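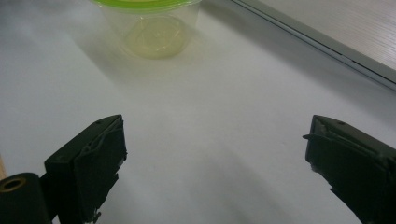
4.2 What changed at the packing bench

I went into the Kesturby kitchen expecting people to talk about their jobs, and mostly they talked about lids. Lids that pop back up, lids that belong to some other tub, lids you have to lean on with your whole palm (my wrists hurt after one morning!). So when we sat down to plan which tasks Clonar should learn first, closing and moving containers won easily. We asked for 300 demonstrations and got 259 we could use, all of them recorded by the regular packers with hand-held grippers.
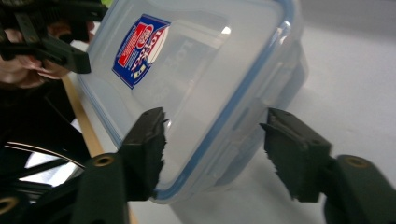 Figure 3. A lidded container between the fingers of one gripper, with a second gripper held at the upper left.
By Jeferson Trindade, Kinden

I'd figured the recording would feel like extra work, and for the first 30 minutes of a shift it did. Then people started arguing over technique, and I loved that part. Tavares, who has packed there the longest, likes to come in low on a tub, and two newer packers picked that up from her just by watching. Pay was the sore point. Showing a machine how you work is a skill, and the old job sheet had no line for it, so the packers asked for one in January and got it. What they still don't have is a say in how fast the arm runs, and I come back to that in 4.3.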